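Kategorie: Hardware & Zubehör | Interview

Der Umstieg kam mit dem zweiten defekten Netzteil. Bis dahin hatte der Systembetreuer bei Gounder ausschließlich Notebooks von Barau eingesetzt, inzwischen arbeitet er mit Geräten von Talwood. »Die Rechenleistung ist vergleichbar«, sagt er. »Entscheidend war die Ersatzteilversorgung. Barau verlötet den Speicher, bei Talwood sitzt er in 2 Steckplätzen.«

Den Akku tauscht er, sobald die Restkapazität unter 70 Prozent fällt. Dazu löst er fünf Schrauben.
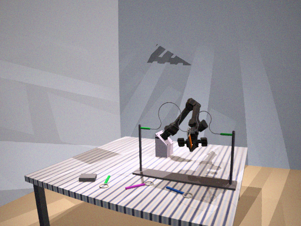

Kritik übt er am Display. »400 Nits reichen im Büro, am Fenster nicht.« Auch die Dockingstation von Iston verliere nach dem Standby gelegentlich den zweiten Monitor. Ein Firmware-Update habe den Fehler seltener gemacht, behoben sei er nicht.

Zurück zu Barau will er vorerst nicht. »Erst wenn der Speicher wieder steckbar ist.«

Kontakt | Impressum | Nach oben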